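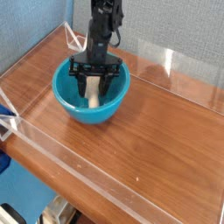

**Figure 1.** Bowl task at the tabletop cell, rigid item. The fingers are inside the bowl on either side of a pale, wood-colored object.

## 4. Equipment Planning and Cost Allocation

The cost model in Section 3 treats a cell as a single purchase with a fixed service life. That is adequate for comparing sites but too coarse for writing an order. In this section we break the cell into budget lines, state how each line was sized, and report where the first plan for the Clonton site had to be changed. All amounts are given in cost units (CU), where one unit is the price of one replacement finger pair at the time of the first quotation. This removes currency effects and makes the wear items easy to compare with the capital items.

### 4.1 Budget lines

The plan divides a cell into four lines: manipulator, end effector, work surface with enclosure, and consumables. Controllers are included with the manipulator, as both bidders quoted them together. Floor space and power are charged to the site and are left out.

Two suppliers returned complete quotations. Soto quoted 286 CU for a single cell and Rebelo quoted 256 CU. The difference lies almost entirely in the end effector line. Soto includes a second gripper body as a stocked spare, held at the customer site, while Rebelo ships a spare on request. Neither quotation included the work surface, which was specified and bought separately.

We did not select on unit price. The plan assumes that a cell without a working gripper still incurs its full share of operator time, so the value of a local spare depends on the expected number of gripper faults and on the delivery time. Under the fault rates used in Section 3.2, the Soto offer is cheaper over the service life when delivery takes longer than one working week. Below that point the Rebelo offer is cheaper. The crossover moves with the operator rate, and sites with lower staffing costs should repeat the calculation before using our result.

### 4.2 Task mix as a sizing input

The gripper line cannot be sized without a task mix. A parallel or near-parallel finger pair that is sufficient for rigid items may be a poor choice where soft items make up a large part of the load, and the price step between a basic and a force-controlled gripper is the largest single option in either catalog.

The reference task used for planning is a bowl task: the gripper works inside a round, open container with a raised rim. It was chosen for the demands it places on the equipment. The rim limits the approach angle, the wall limits finger opening, and the mounting plate above the fingers has to remain clear of the rim at full depth. The last condition fixes a minimum finger length for any bowl depth, and it ruled out the short fingers listed as standard by one of the suppliers.

Finger length has a cost effect beyond the part itself. Longer fingers raise the bending load at the crossbar and shorten the inspection interval. We budget one inspection per month for the long pair and one per quarter for the short pair. Inspection time is booked under consumables.

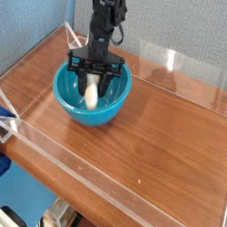 *Page last changed: May, 16:40*

**Figure 2.** Bowl task, soft item. A white, elongated object is held between the fingers, with its lower end hanging into the bowl.

Soft items change the plan in two ways. First, the grasp point is less predictable, so more attempts have to be allowed per completed transfer. Second, the part of the item below the fingers may remain in the bowl after the fingers themselves have cleared the rim, which calls for additional lift height. The lift height sets the vertical reach of the arm and, through it, the size class. For the Clonton mix the required reach fell just inside the smaller class. Had the deepest bowl on the item list been retained, the larger class would have been needed for every cell, and the manipulator line would have grown accordingly. The bowl was removed from the list after a review by the site planner, Amândio Aguiar, who found that the items stored in it could be moved to a shallower one.

### 4.3 Work surface and enclosure

The work surface is a wood-grain tabletop with clear acrylic panels along its edges. The front panel is low and the panel at the back is tall. Triangular corner brackets, also clear, are fitted where panels meet. We considered three alternatives for the panels: acrylic, polycarbonate, and wire mesh.

Mesh was the cheapest and was rejected on the grounds that small items can catch in it. Polycarbonate resists impact better but carried a higher price and a longer lead time from Brillura, the only sheet supplier on the approved list. Acrylic was selected with the expectation of replacement. The plan allows one front panel per cell per year, as this panel receives most of the handling, and one full set every three years.

Reflections are a known drawback of clear sheet. In both figures a bright vertical reflection can be seen on the back panel. We carry no budget line for anti-glare film, but the unit price was requested and is listed in Appendix B for sites with stronger overhead lighting.

### 4.4 Consumables and wear

Consumables were sized from the service log kept by Hélder Vilela at the pilot site. The log covers 2729 transfers and records every part fitted or adjusted during that period. Of these transfers, 56 were followed by an unplanned stop that required a person to enter the cell area. Most stops were short and needed no parts. The log separates stops by cause, and only those attributed to finger pads, fasteners, or the arm cable were used for sizing.

The cable deserves separate mention. In the installed layout it leaves the arm on one side and returns in an open loop. This gives free movement at the joints but exposes the cable to contact, and neither supplier covers contact damage under warranty. We therefore budget one cable per arm per year – a cautious figure, given that the log records a single replacement.

Cleaning is charged at a flat rate per shift. A rate tied to item type was tried in the first draft and dropped, as the added bookkeeping cost more than the error it removed.

### 4.5 Order sequence

Lead times differ enough between lines that a single order date is wasteful. The manipulator is ordered first, followed by the end effector once the task mix has been signed off. Panels are ordered last, after the tabletop has been measured in place. Under this sequence the gripper order can be changed without a fee until the task mix is frozen, and the site pays no storage for acrylic sheet. The sensitivity of total cost to a late change in the task mix is treated in Section 5.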